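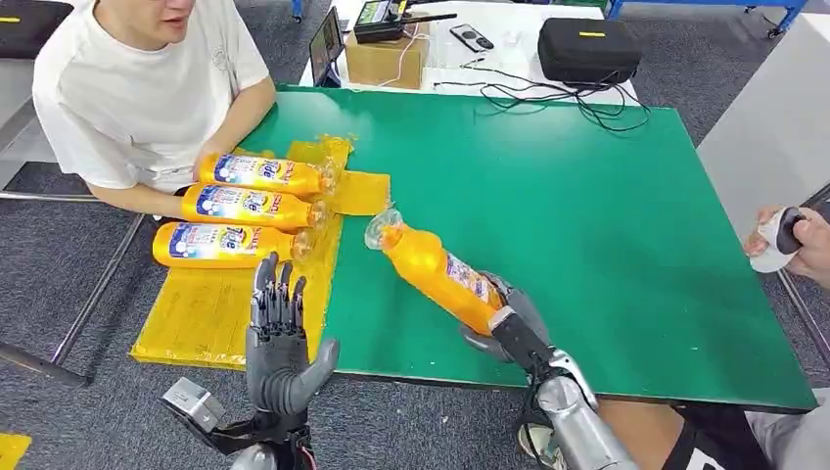 Radosław Jasińska has called the Vokundale protocol a test of the handover between two cameras more than a test of grasping, and has argued that its scores should not be compared with those from single-camera benchmarks.

The Vokundale protocol is a method for collecting and scoring demonstrations of the handling of household containers by robots. It was drawn up at Curkby and published on 18 October 2021. A task is recorded at the same time by a head camera and by cameras at the wrists, and a policy is trained on all the streams together. The first release, known as Ngata, held 100 demonstrations, of which 15 were kept back for testing. 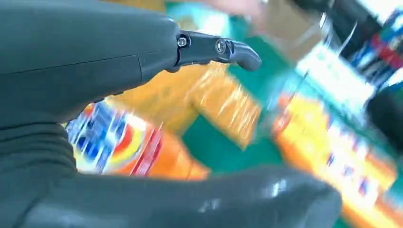
Wrist views are weighted by sharpness before training. The measure is taken only over the part of the view outside a fixed mask, which covers the gripper itself. Without the mask the score is misleading: the finger link and its two screws stay fairly sharp while the orange bottle and the green surface behind it smear into diagonal streaks, and an average over the whole view hides the loss. Views below the threshold are kept — the protocol does not allow deletion — but count for less in the training loss.

The head camera supplies the layout of the table and the approach of each arm. Its stream is given full weight until contact, after which the weighting shifts towards the wrist over 2 seconds. A later version, Hirkance, was released in November and lengthened this period to 3 seconds. Its authors reported fewer dropped containers but slower trials.
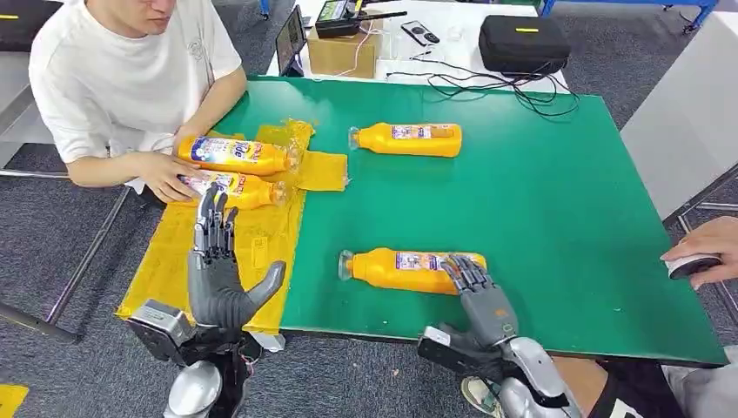
Head camera view of the work table, with four detergent bottles lying on their sides and the robot's right hand over one of them.

Critics of the method have noted that the mask must be redrawn by hand for each type of gripper.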